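Visit report: Nilura open day, Jan 23, 2022
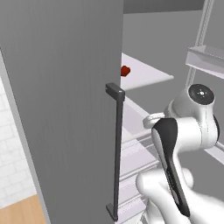 Simulated room: grey fridge with its door open.

Nilura makes a planning tool for software teams and opens its office to customers once a year. I went with Uzma Chaudhry from our delivery group. We use the tool on two projects and wanted to see what is coming in the next release.

The morning was a talk by Virgil Bucur on how they plan their own work. They run two-week iterations and keep a single backlog, which stood at 1,941 items in December. They have since closed 839 of them, mostly old requests with no owner. He showed the rules they used for this, and we have asked for a copy.

After lunch we split up. Uzma sat in on the reporting session. I joined Irfan Bugti for the import tool, which now reads Collier files directly. He loaded a plan with 320 tasks and the dependencies came across, but the custom fields had to be mapped by hand. There is a limit of 10 mapped fields per project. Ours would go over that.

Pricing was not discussed. Saqib Hayat said the new licence terms would be sent to existing customers before the release.

Parking is at the back of the building, entrance on the Palano side. Slides are on the shared drive under Visits. Uzma will add her notes on reporting.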